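Kidholm stellt Beschaffungsplanung für Handgreifer und Roboterzellen auf ein gemeinsames Budget um

Isaksson erhält Rahmenvertrag über 20 Handgreifer — erste Abrufe im März

Eltham. Die Kidholm Automation GmbH fasst die Investitionen ihrer drei Standorte in Greiftechnik, Roboterzellen und Prüfplätze künftig in einem gemeinsamen Ausrüstungsplan zusammen. Der Beirat hat dem Vorhaben zugestimmt und für die erste Planungsperiode Mittel in Höhe von 435.000 Euro freigegeben. Bislang hatten die Werke ihre Anschaffungen getrennt beantragt, mit unterschiedlichen Abschreibungszeiträumen und eigenen Ersatzteillagern.

Kern des Plans ist ein Rahmenvertrag mit dem Gerätebauer Isaksson. Er umfasst 20 handgeführte Zweifingergreifer, die zugehörigen Fingerpaare sowie Verschleißteile für die gesamte Laufzeit. Die Geräte werden an den Arbeitsplätzen eingesetzt, an denen Beschäftigte Greifbewegungen von Hand vorführen und aufzeichnen. Aus diesen Aufzeichnungen entstehen die Bewegungsprogramme für die Roboterzellen, die Kidholm bei Kunden aus der Verpackungs- und Laborlogistik betreibt.

»Wir haben in der Vergangenheit zu oft das einzelne Gerät betrachtet und zu selten die Kosten über seine Nutzungsdauer«, erklärt Naomi Mugo, kaufmännische Geschäftsführerin der Kidholm Automation GmbH. »Ein Greifer, für den wir acht Wochen auf ein Lager oder eine Gelenkbuchse warten, ist in der Anschaffung günstig und im Betrieb teuer. Der neue Plan weist beide Beträge nebeneinander aus.«

Der Auswahl ging ein Vergleich von neun Angeboten voraus. Bewertet wurden neben dem Stückpreis die Lieferfrist für Ersatzteile, der Aufwand beim Wechsel der Fingerauflagen und die Verfügbarkeit der Konstruktionsdaten. Letztere war für den Standort Zilar ausschlaggebend, wo eine eigene Werkstatt Halterungen und Adapter fertigt. Angebote ohne Offenlegung der Anschlussmaße wurden in der zweiten Runde nicht weiter berücksichtigt.

Die Abrufe erfolgen in drei Schritten. Im März erhält Zilar die ersten Geräte zur Abnahme und Einarbeitung. Nach Abschluss der Abnahme folgt Eltham, wo zugleich die Arbeitsplätze für die Aufzeichnung neu eingerichtet werden. Der dritte Standort wird beliefert, sobald die dortigen Umbauten abgeschlossen sind. Nicht abgerufene Mengen verfallen nicht — sie können bis zum Ende der Vertragslaufzeit auf einen anderen Standort übertragen werden.

Für Verschleißteile richtet Kidholm ein zentrales Lager mit einem Anfangsbestand von 100 Fingerauflagen ein. Die Nachbestellung wird über den Werkstattleiter in Zilar, Vicente Cisternas, gesteuert. Er hat mit seinem Team auch die Abnahmevorschrift erarbeitet, nach der jedes Gerät vor der Inbetriebnahme geprüft wird. Sie sieht unter anderem vor, die Stellung der Finger zueinander, den Sitz der Auflagen und das Spiel in den Gelenken zu kontrollieren und im Geräteblatt festzuhalten. 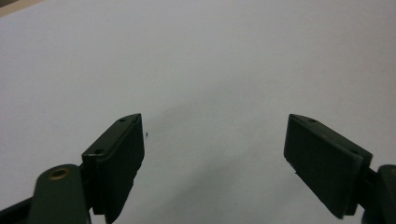
Ausgabe 9, Seite 4

Handgreifer mit geöffneten Fingern über heller Fläche. Die flachen schwarzen Auflagen sind einander zugewandt, links ist die Messingbuchse im Gelenkarm zu erkennen.

»Die Fingerauflage ist das Teil, das wir am häufigsten tauschen werden«, so Cisternas. »Deshalb steht sie im Budget als eigene Position und nicht mehr unter Kleinmaterial. Wer im Herbst plant, soll sehen, was im laufenden Jahr tatsächlich verbraucht wurde.«

Die Schulung der Beschäftigten ist im Ausrüstungsplan gesondert veranschlagt. Cinzia Mancuso, Leiterin der Aus- und Weiterbildung, wird die Einweisungen an allen Standorten koordinieren. Vorgesehen sind ein Grundkurs zur Handhabung der Geräte und ein Aufbaukurs für Beschäftigte, die Wartungsarbeiten übernehmen. Die Kosten werden zentral getragen und belasten die Kostenstellen der Werke nicht.

Über Ersatzbeschaffungen außerhalb des Rahmenvertrags entscheidet künftig die Einkaufsleitung unter Adhiambo Makori gemeinsam mit dem betroffenen Standort. Anträge müssen eine Berechnung der Folgekosten enthalten. Ein Formblatt hierfür steht den Werken im internen Netz zur Verfügung.

Lieferanten von Greiftechnik und Zubehör, die für spätere Planungsperioden berücksichtigt werden möchten, können ihre Unterlagen bei der Einkaufsleitung am Standort Eltham einreichen.

Ansprechpartner für die Presse:
Wafula Okoth
Unternehmenskommunikation
Kidholm Automation GmbH, Eltham

Abdruck honorarfrei, Belegexemplar erbeten.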